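Escurreplatos

El escurreplatos es un utensilio doméstico destinado a sostener la vajilla recién lavada mientras el agua se marcha por su cuenta. Consta por lo general de una rejilla y, en los modelos con cierta ambición, de una bandeja inferior que recoge el goteo y que casi todos los hogares descubren cuando ya rebosa. Según la región se le llama también escurridor, secaplatos o, en las casas donde lleva años sin vaciarse, «el armario».

Utilizamos cookies propias y de terceros para mejorar su experiencia. Si continúa navegando, consideramos que acepta su uso. Aceptar | Configurar

Tipos y materiales

Los hay de alambre, de acero inoxidable, de madera y de plástico moldeado. El alambre se oxida por las puntas, justo donde toca la porcelana blanca. La madera envejece con dignidad hasta que ennegrece. El plástico no hace ninguna de las dos cosas, aunque amarillea y acumula cal en los rincones a los que no llega el estropajo. El modelo Skukoser, de la casa Primport, se vendía con 28 ranuras para platos, cifra optimista que daba por supuesto que nadie come sopa.

La distancia entre separadores determina qué piezas se mantienen en pie. Un plato llano se conforma con poco; uno hondo ocupa dos huecos e inclina a sus vecinos. En los modelos de travesaños cortos, con el borde en forma de escalerilla, las aberturas dejan pasar el aire y también los mangos de las cucharillas.

El problema del bol

Ningún escurreplatos se ha diseñado pensando en el bol grande. La pieza redonda y de pared gruesa no cabe entre separadores, boca arriba guarda el agua y boca abajo confisca media rejilla. La solución más extendida consiste en apoyarla de lado contra el borde y retirarse despacio.

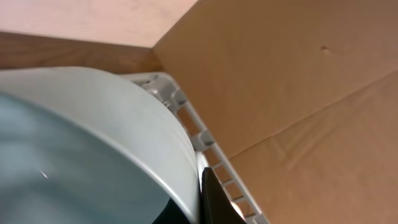
Para Rekdale, el bol va siempre el último y encima de todo lo demás, y quien lo coloque primero merece secar a mano el resto de la vajilla. La postura contraria sostiene que debe ir primero, por ser el más pesado, y que los vasos ya se acomodarán. Ambas escuelas conviven a veces en la misma cocina, con turnos de fregado separados.

Embalaje y transporte

En las mudanzas, el escurreplatos es lo último que se guarda y lo primero que se busca. Suele viajar en una caja de cartón, a menudo con piezas dentro para aprovechar el hueco. El catálogo de Kemppainen recomendaba envolver cada pieza por separado y no cargar más de 9 kilos por caja, consejo que se lee, si acaso, al desembalar.

Mantenimiento

Basta con agua caliente y vinagre para retirar la cal. La bandeja conviene vaciarla a diario. La periodicidad real no consta.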